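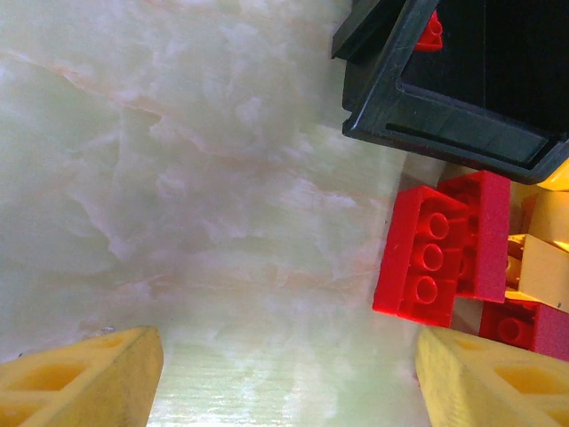 Maintained by Gus Kincaid, Equipment Planning, Castellanos Centre for Applied Handling
README, revision 7, last edited September

Rumo Tabletop Sorting Set: data card and purchasing notes

Summary

This release contains recordings of a single robot arm working with toy building bricks and a plastic bin on a tabletop. It is accompanied by the equipment schedule used to plan the work and by the planning notes that colleagues at other sites have asked for. The recordings are intended for teams deciding what to buy for a small manipulation cell and for teams training or testing a policy on wrist camera footage before they commit money to hardware of their own.

The set holds 1016 episodes. Each episode is a separate folder. Folders are not grouped by difficulty, and the numbering reflects the order of upload only.

Contents of the release

episodes/ one folder per recording, with wrist camera video, joint positions and gripper opening
schedule/ the equipment schedule as approved, and the schedule as spent
prints/ print files and settings for the gripper fingers
notes/ operator remarks, in plain text, where any were made
CHANGES a short list of corrections between revisions

The video and the joint record share one clock. Users who resample either stream should resample both.

Task

The operator guides the arm to move bricks between the tabletop and the bin. Bricks are left as they fall. Many lie on their sides or with the hollow underside uppermost, and they often overlap, so the first grasp in an episode is seldom the easiest to plan. Red and pale yellow bricks both occur. No instruction text is supplied with the episodes. Where an order by colour was asked for, this is recorded in the notes folder.

Equipment and how it was costed

The schedule is divided into four lines. Sums are left out of this README because they depend on local supply terms; the full figures are in schedule/ and should be read together with the date column there.

Line A, arm and controller. The arm was bought through Jorura under a framework agreement. Delivery and commissioning were quoted separately and should be budgeted separately. The planning team had entered one sum for both and was obliged to request a transfer from Line D.

Line B, gripper and fingers. The gripper body is a purchased part. The fingers are treated as consumables. They are of an open pattern, with cutouts through the side and front, and are produced from the files in prints/. Sites without a printer should obtain a quotation for a batch, as single pairs are charged at a poor rate. A pair is replaced after 600 grasps or at the first visible crack, whichever comes sooner. The yellow material has no bearing on performance, but users training on the footage should note that a change of finger colour is a change in the input, and should hold enough of one colour to complete a recording campaign.

Line C, camera, mounting and lighting. The wrist camera sees both fingertips at the lower edge of its view. This was a requirement in the specification and it ruled out two cheaper mounts. Lighting was entered in the first schedule as a minor item and was under-provided. The tabletop has a glossy marble pattern, pale green and off-white, and it returns a strong reflection into the camera, at times directly between the fingers. Sites that intend to reproduce the set should keep a glossy surface. Sites that intend only to build a working cell would do better to buy a matt one and reduce the lighting line accordingly.

Line D, work objects and sundries. Bricks, bins, spare cable and cleaning materials. The bin is black plastic with thick walls. Dark interiors are difficult for the camera, and objects inside may be only partly visible or lost in shadow. A lighter bin costs the same. The black bin was retained for continuity with earlier recordings and may be exchanged by any site that has no such need.

Planning assumptions

The following assumptions were used when the schedule was approved. They are repeated here so that other sites may replace them with their own.

Operator time is charged to the project and is not included in Lines A to D.
One spare gripper body is held between two cells.
Floor space, power and network points are provided by the host building.
The Ferkholm site receives a second cell only after the first has completed 500 episodes.
Up to 7 pairs of fingers are held in stock at each site.

The fourth assumption was the most useful. The list for the second cell was shorter than the list for the first, and the items removed were mostly fixtures for work that had not been started.

Ordering sequence

Orders should be placed in the sequence arm, gripper, camera mount, lighting. The mount cannot be confirmed until the gripper drawing has been received. Work objects may be bought locally at any time. Requests for approval are considered on the Tuesday following receipt and should include the completed schedule template, a named budget holder and a statement of what will be done with the cell once the recording campaign has ended.

Known limitations

One surface and one type of bin are covered. Results should not be taken as evidence of how a policy will behave on other worktops.
Highlights on the bricks and fingers are clipped in a number of episodes. These have not been removed.
Gripper force was not recorded. The sensor was deleted from Line B at the second review. Sites that can afford it are advised to keep it.
Parts of the pile and the bin frequently fall outside the view of the wrist camera. There is no second, fixed camera in this release.

Permitted use

The recordings and print files may be used for research, teaching and internal evaluation. The schedule files may be copied and adapted. Supplier quotations are not included and will not be sent on request.

Corrections and contact

Corrections should be addressed to Gus Kincaid at the Equipment Planning office, marked Rumo, with the episode folder number in the subject line. Questions on print settings should give the printer model and the material in use. Reports affecting the schedule are entered in CHANGES at the next revision.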